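About > Who We Are > Our Story

Services Pricing Drop-off Points About Contact

Updated November
By the Pletholm front counter

Pletholm is a laundry and wardrobe service. We pick up your clothes, wash them, hang what ought to be hung, fold what ought to be folded and bring it all back. We've been at it long enough to have opinions about fitted sheets, which we will mostly keep to ourselves.

The business started as a coin laundry called Buckley, with 34 machines, a gumball dispenser and a bulletin board where people advertised futons. Customers kept asking whether we could just finish the job for them. They'd get as far as the dryer and lose heart. We understood. We began folding for a few regulars, then for the regulars' neighbours, and one spring the gumball dispenser made way for a second folding counter. There were complaints, mostly from adults.

Buckley is still there and still takes coins. Pletholm is the part behind the wall that does the rest.

What we do

Most of our work is ordinary household laundry: T-shirts, pyjamas, school clothes, tea towels that have been used for things other than tea. You put it in a basket or a bag and leave it with us or on your porch, and we return it the next evening. Our standard load is one basket, heaped to whatever height you can carry without seeing over it. We don't weigh anything. We tried that for a winter and it made everyone behave like they were checking luggage.

We also do closets. This side of the business is called Vutalier, a name that cost us two months of meetings and which customers pronounce however they like. Vutalier will come to your home, take everything off the rod, and put it back in an order you can live with. We bring hangers. You'd be surprised how many people have been making do with the ones that came free with a suit in another decade.

How we hang things

We have a house method, and new staff spend their first week on it. Shirts face left. Necklines get straightened before the hanger goes on the rod, and the hanger goes in from the bottom so the collar keeps its shape. Knits are folded, whatever the customer's mother says. Dark things and light things can share a rod once they're dry, and we've stopped pretending otherwise.

We don't insist on matching hangers. There's a school of thought that a wardrobe should look like a hotel's, and we've lost a few clients to it. Our own practice racks are a mixed bag: a pink hanger beside a beige one, a bit of thin metal, a bright green shirt next to something navy. Real closets look like that, so we train on that.

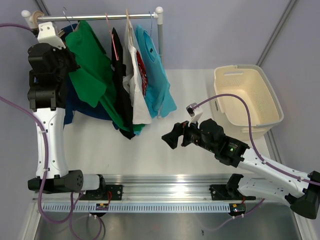
Do I need to sort my colours before I send them in?
We sort everything at the counter, so put it all in together and just empty the pockets.

About those pockets. Our lost property drawer holds keys, lip balm, hockey cards and one very good pen, and we tape anything we find to the top of your bundle in a paper envelope. Tissues are not returned. If you've ever washed one with a black sweater, you'll know how we feel about tissues.

Stains and other confessions

We'd like to know about stains. A note pinned to the garment is ideal, and "mustard, sorry" is plenty. We've had notes that ran to a full page and brought in a brother-in-law, and we read those too, generally aloud. What we can't do is promise. Turmeric has beaten us before and will again, and if it does we'll tell you and won't charge for that piece.

Printed shirts are turned inside out, washed cool and hung to dry. If yours is from a concert and has been held together by goodwill for years, please say so. We'll treat it accordingly.

Where we work

We share a building with Zovent, the bicycle shop, and have come to a lasting peace with them over the parking. The workroom has good light in the morning, tables at a sensible height and a radio that gets one station. Drop-off opens at 7 a.m. The kettle is on by then, though the conversation may take a little longer to warm up.

At present we look after 348 households, from single basement apartments to a family whose socks get their own basket. Nearly all of them came to us because somebody they knew had stopped doing laundry and seemed happier. Our advertising budget goes to fridge magnets, which fall off most of the newer fridges.

Joining us

We hire a few times a year, usually before the back-to-school rush. No experience is needed, but you should be able to stand for a fair part of the day and have some patience for inside-out sleeves. A trial shift is 4 hours, paid, with lunch. We'll ask you to hang a rack, fold a basket and tell us what you'd do with a fitted sheet. There's no right answer to the last one. We've seen some wrong ones.

Applications can be left at the Buckley counter, beside the change machine. Please don't put them in the change machine.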